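Print
E-mail

Notebook, loan terms group
Apr 24, 2024

Good day. Really good day! Writing it down before I forget the order things happened in.

Started on the port loan contracts again, the batch Anayeli Bautista got scanned from the Jutberg archive. These are the public loans between governments where the borrower pays partly in cash and partly out of port fees, and until this week we had them all filed as plain loans with a grace period. Anayeli has been saying for a while that the repayment schedules look wrong for plain loans (the early payments jump all over the place, and they jump in the same season every year). I had put it down to bad scans. She was right and I was wrong, and I'm delighted about it.

What she found: a side letter attached to the Ustar terminal loan, bound in after the signature pages where you'd expect only stamps. It says the borrower keeps an account at the lender's own bank, port fees go in first, and the loan payment comes out of that before anything is released to the finance ministry. So the lender is never really waiting on the budget. The cash sits with them the whole time. The main contract has one short line pointing to it, "as arranged between the parties," and we had all read straight past that line!

Went back through the batch with the phrase in hand. It turns up in 15 of the 40 contracts. Of those, 8 have the side letter in the same file. The rest either lost it or it was never scanned, so I've marked them "referred to, not seen" and left the terms blank. Please don't fill these in by guessing from the neighbors, even where the amounts match. I was tempted too.

Naomi Mwaipopo came over before lunch and we worked out how to code it. Her idea is to stop treating the account as a yes/no and split it:

- is there an account at all
- who holds it
- what has to be kept in it (a fixed sum, or so many months of payments)
- can the lender take from it without asking

I love this. The last one is where the contracts really differ, and the old sheet had nowhere to put it. In the Ustar letter the lender can take what is due on the day, no notice. In the two railway loans there is a waiting period first and the borrower gets to object in writing. Very different deals for the people paying, and in our old sheet they sat on the same row type with the same code.

Then the afternoon went to Flamum, which did not want to cooperate. It reads the scanned tables well enough, but when a payment column carries over a page it takes the subtotal at the foot as one more payment. That makes the loan look bigger than it is. Naomi caught it on the Flanagan bridge loan, where our total came out above the face amount of the contract and the interest isn't even in that table. Fix for now: I run the tables page by page and join them by hand. Slow, but the Flanagan total now matches the contract to the last cent – I may have clapped.
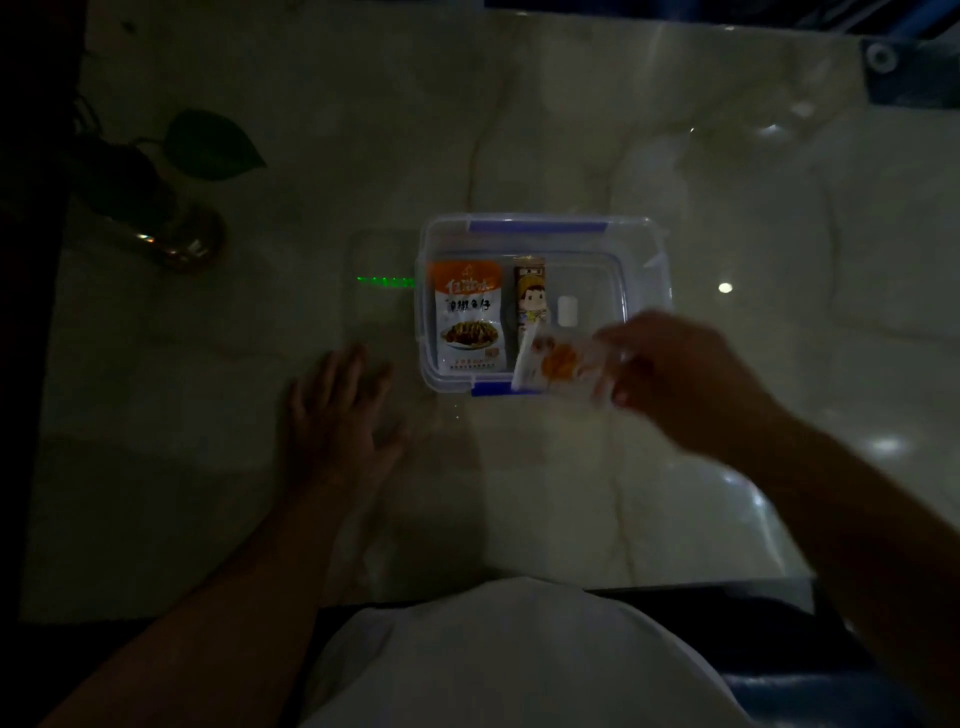

The currency question is still open. Some of the side letters fix the minimum balance in the lender's currency while the port collects in the local one, so when the local currency drops the borrower has to top up the account with money it was counting on for other things. Does that belong under "balance" or under "exchange risk"? Anayeli says balance, Naomi says both. I lean toward both, with a note, but I want to see one of the railway letters again first. The page I need is the faint one with the fold through it.

Also worth chasing: the September amendment to the Ustar loan. We have the cover page and nothing behind it. If the amendment raised the minimum balance, that would explain the dip in port spending that Anayeli keeps pointing at in the budget tables. If it didn't, we need a new idea. Either way I want that amendment very badly. Anayeli is writing to the archive again and will ask for the whole folder this time, covers and blanks included.

Left to do:
- recode the contracts with side letters using Naomi's split
- rerun every table that goes over a page, check against the face amount
- new column for "referred to, not seen"
- ask whether Flamum can skip rows in bold, the subtotals are nearly always bold
- read the two railway letters side by side, out loud, with Naomi

Old sheet is saved under its old name. Don't edit it, the new one is in the same folder.

Print
E-mail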